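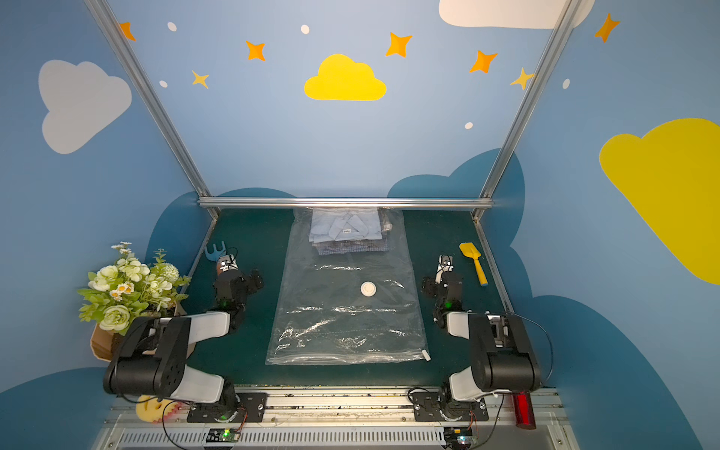 I signed up for the Flarnemex Home Carbon Kit in August, in the middle of a heat wave, when buying my way out of guilt felt like a reasonable use of $150. The kit is made by a firm called Lunum and consists of a plug-in energy meter, a window thermometer, a paper workbook and a year's login to an app that converts everything you do into pounds of carbon dioxide. It also wants to know what you own. The workbook has you go from closet to closet entering the contents by category, and the categories are where I began to lose heart. A clear plastic vacuum storage bag, the flat kind with a zipper end, goes under Plastics, Household, Durable. A toy shovel goes under Recreation. I spent an evening on this and my footprint went up.

The meter is good, so I'll start with that. You plug it into the wall, plug an appliance into it, and it tells you what the appliance draws. The screen is bright and the buttons do what they say. Within a day I had learned that my old Honkanen chest freezer, which I inherited with the house and had always thought of as a sort of family member, was using more power than everything else in the basement put together. I unplugged it. I ate a great deal of frozen soup that week.

If Lunum sold the meter by itself I would tell you to buy one and stop reading. They don't. You can't get the meter without the app, and the app is the part I've been arguing with ever since.

Every morning it greets me with a number. The number is my household's emissions for the previous day, to two decimal places, and I have no idea how it could know. The meter watches one outlet. The thermometer watches one window. Everything else comes from what I typed in, and what I typed in was mostly guesses, made late at night with the workbook on my knees. Ask the app how it arrived at the total and you get a page headed Our Method, with a drawing of a leaf and a link to a second page, also headed Our Method.
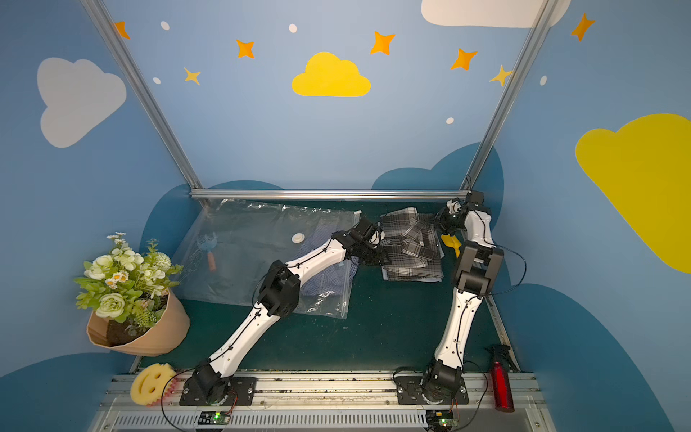
Then there's laundry, which has its own section and its own scolding. I told the app I wash shirts after one wearing and it has never forgiven me. It suggests airing them on a hanger overnight. Fair enough, I tried it, and for most of the winter it has worked well enough that I've kept doing it. But the app also awards "leaves" for each load skipped, and the leaves can be saved up. At 500 you get a badge. At 2,000 you get a discount on next year's subscription to the app. I have some 600 leaves and the badge, which shows a smiling cloud.

My bigger quarrel is with offsets. Once a month the app totals up whatever you haven't managed to cut and offers to make it disappear for a fee, through a partner program called Cleltora. The button is large and green. The button for "no thanks" is gray and says "Keep my emissions," as if I were hoarding them in the attic. I wrote to ask what Cleltora does with the money and got a courteous reply saying it supports a portfolio of nature-based projects. I wrote back asking for the name of one. The second reply was also courteous and contained the same sentence.

My neighbor Róisín Kinsella bought the kit when I did and likes it far more. She skipped the workbook entirely, never opened the closet pages, ignores the morning number and uses the meter to go after her appliances one at a time. She has replaced her dehumidifier and put the television on a power strip. She has also never pressed the green button. I asked whether she felt she was getting her money's worth and she said she'd had worse hobbies.

A few practical notes for anyone still tempted. The thermometer sticks to the glass with a suction cup that lets go in cold weather, usually at night, and it makes quite a noise. The workbook is printed on recycled paper and doesn't take ballpoint well, so use a pencil. The app can't tell the difference between a gas stove and an electric one unless you dig into a menu called Lifestyle. Your subscription renews by itself unless you cancel in writing, and the cancellation form asks you to rate how concerned you are about the climate before it will let you through. I put "very."

I'd give the meter four stars and the app one and a half. The half is for the laundry tip. Some of my friends' utility companies lend out plug-in meters for free, so call yours before you spend anything. I called mine after I'd paid, and they had a shelf of them.

Updated January 26, 2021: the thermometer is back on the window, with tape.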